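9th February – desk under the loft bed, Bustthorpe room

Started on the desk before the shelf. Agreed list: washing things to the back right, anything with a plug on the left, middle kept for writing.

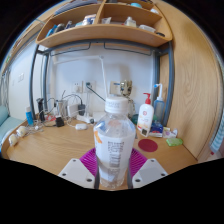
Cables are the slow part. I want the white power strip against the wall and every lead labelled at the plug end. The red coaster marks where drinks go, on the right, so a spill has the width of the desk to cross before it gets to the adapters. Labels are the Faneck ones, 18 to a sheet, and one sheet should do.

Shelf can wait. Books and folders stay at the left end for now. 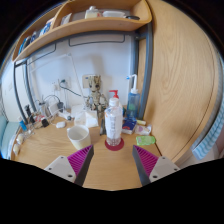 Yuk-lan Au thinks the shelf should come first, as half of what is on the desk will end up there anyway, and she would move the soap out to the bathroom altogether. Fair point on the soap – noted for tomorrow.

Measured for a cable tray: 100 cm would fit, fixed with 6 screws. Đạt Hầu has one left over from Stirotport and will bring it.

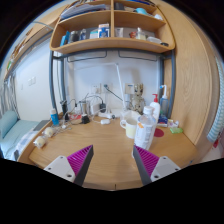
If the tray is too deep I'll cut it down before fixing. Still to do: labels, small packets into one box, wipe down.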